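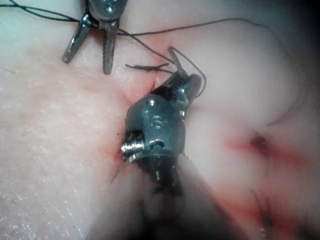

Die Berichterstattung über Fernsehdarstellerinnen und -darsteller trennt nur selten sauber zwischen Rolle und Person. Für die Krankenhausserie *Tinbridge* lässt sich das besonders gut untersuchen, da das Portal Kulent seine Beiträge zur Serie vollständig archiviert und mit Schlagwörtern versehen hat. In die Auswertung gingen 3.000 Beiträge aus neun Staffeln ein, darunter Kurzmeldungen, Interviews, Bilderstrecken und Steckbriefe. Zunächst wurde für jeden Beitrag festgehalten, welche Art von Bild ihm vorangestellt ist. Unterschieden wurden Porträt, Szenenbild, Privataufnahme und Gegenstandsbild. Nahaufnahmen, in denen Instrumente und Material den Bildinhalt bestimmen, fallen in die letzte Kategorie. Abb. 1 wäre ein solcher Fall: zwei metallische Instrumente, dazwischen dunkler Nahtfaden, darunter eine helle, hautähnliche Oberfläche mit geröteten Verschlusslinien.

### 4.2 Rollenname und Personenname

Im zweiten Schritt wurde erfasst, unter welchem Namen eine Darstellerin oder ein Darsteller in der Überschrift geführt wird. Drei Varianten kommen vor: der bürgerliche oder künstlerische Name allein, der Rollenname allein und die Verbindung von beiden, meist mit einem Zusatz wie »*Tinbridge*-Star«. Bei Ruth Goodall, die in allen neun Staffeln die Oberärztin spielt, verschiebt sich das Verhältnis im Lauf der Zeit deutlich. In den frühen Staffeln wird sie fast immer mit Serientitel genannt. Später genügt der Nachname, auch in Meldungen, die mit der Serie nichts zu tun haben.

Bei Jordan Lambert verläuft die Entwicklung anders. Lambert kam als Gastdarsteller zur Serie und wurde erst danach in die Hauptbesetzung übernommen. Seine Steckbriefe auf Kulent behalten den Rollennamen durchgehend bei, selbst nachdem er für den Anbieter Bendent eine eigene Produktion übernommen hatte. Eine einfache Erklärung über die Bekanntheit greift hier zu kurz, weil die Zahl der Beiträge über Lambert zum Ende des Untersuchungszeitraums höher liegt als die der Beiträge über Goodall. Naheliegender ist ein redaktioneller Effekt. Steckbriefe werden auf Kulent fortgeschrieben und nicht neu angelegt, sodass ältere Formulierungen stehen bleiben.

### 4.3 Übertragung beruflicher Eigenschaften

Als Übertragung gilt im Folgenden jede Textstelle, in der einer Person Eigenschaften zugeschrieben werden, die aus dem dargestellten Beruf stammen. Dazu gehören Wendungen wie »ruhige Hand«, »kühler Kopf im OP« oder die Frage, ob jemand im Notfall helfen könne. Die letztgenannte Frage ist in Interviews so verbreitet, dass sie einen eigenen Kode erhielt. Goodall beantwortet sie in der Regel knapp und verneinend, Lambert erzählt dazu mehrfach eine Anekdote von den Dreharbeiten in Hebden.

Übertragungen finden sich in Interviews häufiger als in Kurzmeldungen. Das war zu erwarten, weil Kurzmeldungen wenig Raum für Charakterisierungen lassen. Weniger erwartbar war der Befund zu den Bildern. Beiträge mit vorangestelltem Gegenstandsbild enthalten nicht mehr Übertragungen als Beiträge mit Porträt. Am stärksten ausgeprägt ist die Vermischung dort, wo eine Privataufnahme mit einer Überschrift kombiniert wird, die den Rollennamen enthält.

Zwei Einschränkungen sind zu beachten. Zum einen stammen alle Beiträge von einem einzigen Portal, dessen Überschriften nach internen Vorgaben gekürzt werden. Zum anderen wurden Bilderstrecken nur nach ihrem ersten Bild kodiert. Eine Nachkodierung der vollständigen Strecken wurde im Mai begonnen, ihre Ergebnisse sind in den hier berichteten Werten noch nicht enthalten. Unstimmigkeiten zwischen den Kodierenden betrafen vor allem die Abgrenzung von Szenenbild und Porträt, etwa bei Werbeaufnahmen im Kostüm. Solche Fälle wurden einheitlich als Porträt gewertet, sofern die abgebildete Person in die Kamera blickt.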